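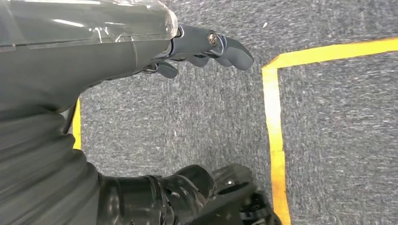 4.2 地面标线与归位行为：证据到底有多强

Olodden 工作场所研究组　一月

本网站使用 Cookie 以改善您的浏览体验。继续浏览即表示您同意我们的 Cookie 政策。[接受] [管理设置]

在地面上贴出边界以促使使用者把物品放回原处，这一做法从仓储领域移入办公和教学空间已有多年。支持者的说法大体一致：线一贴上，东西就会留在线内。本节考察的问题是，这一说法在铺有地毯的房间里能否成立。我们的看法偏于保留。

目前引用最多的依据来自 Misby 项目的内部报告。该报告汇总了1723条归位记录，称贴线之后“越界放置明显减少”。报告没有给出贴线之前的同口径数据，对“越界”的判定也前后不一：前半部分以物品底面是否压线为准，后半部分改为“目视明显偏离”。两种标准合并计数，所得的下降幅度很难解释。我们向报告的编制方索取过原始记录表，收到的是一份已经汇总的表格，无法据此重新编码。

另一个较少讨论的问题是地面材质。Misby 的记录几乎全部来自硬质地面，而 Marnimard 和 Sjöberg 两处场地均为地毯。图3是地毯标线的一例：灰色地毯上两段黄色胶带相交成角，围出右侧一块区域的边界。地毯本身由深浅不一的灰色纤维混织而成，黄色与之反差很大，单就可见性而言，我们没有异议。但看得见与被遵守之间隔着好几步，现有文献往往一笔带过。

我们在 Marnimard 选取20个房间，在 Sjöberg 选取22个房间，两处均采用相同的黄色标线，由同一组人员于每日下午使用结束后巡查。巡查只记录三件事：应在线内的物品是否全部在线内，胶带是否翘起或移位，线内是否堆放了不属于该区域的东西。判定以物品底面投影为准，压线即算越界，不设“轻微”一档。

结果并不支持乐观的结论。在 Sjöberg，有17个房间在观察期后半段的归位情况与前半段没有可辨别的差异；其余房间有所改善，但其中多数同期更换了储物柜，标线的作用无从单独估计。Marnimard 的情况更为混杂。若干房间在贴线后的头几天确实整齐，随后回到原来的样子，这与任何一次引人注意的布置变动所带来的短期效果难以区分。只截取前几天的数据，便可以得到一条相当漂亮的曲线，我们怀疑部分已发表的正面结果正是这样来的。

标线的形状也值得一提。许多指南建议使用封闭的矩形，理由是边界完整时使用者“自然会理解”区域的用途。我们没有找到支撑这一说法的对照研究。巡查中，封闭矩形与只贴出转角的做法在归位情况上看不出差别，而前者用料更多，靠墙一侧也更难贴直。图3所见的转角，两条线接合处已经足以让人辨认出一侧与另一侧；至于人们会不会据此决定把东西放在哪里，图片回答不了，我们的巡查表也只能部分回答。

清洁人员的反馈同样使问题复杂化。地毯上的胶带边缘在吸尘时容易被带起，一些房间的标线在观察期内补贴过，补贴后的位置与原位有偏差。也就是说，我们所测的“线内”在不同时点未必是同一块地面。Misby 报告未提及补贴，很可能并非没有发生，只是未作记录。地毯上的细小碎屑是否因标线而减少，有的使用手册也列为一项好处，我们认为这一点缺乏任何机制上的说明，本研究未予测量。

需要承认的是，本研究的房间数量有限，两处场地的用途也不完全相同，我们没有设置不贴线的平行对照，因而同样不能断言标线无效。能够说的仅仅是：在地毯房间中，现有数据不足以支持把地面标线列为首选的整理措施，更不足以支持 Misby 报告中按面积推算节省工时的做法。该推算假定每一次越界都需要一次专门的搬回，而在我们巡查的房间里，越界物品常常在下一次使用时被顺手拿走，并不产生额外的劳动。

下一节讨论储物柜更换与标线同时发生的房间，并尝试将两者的影响分开。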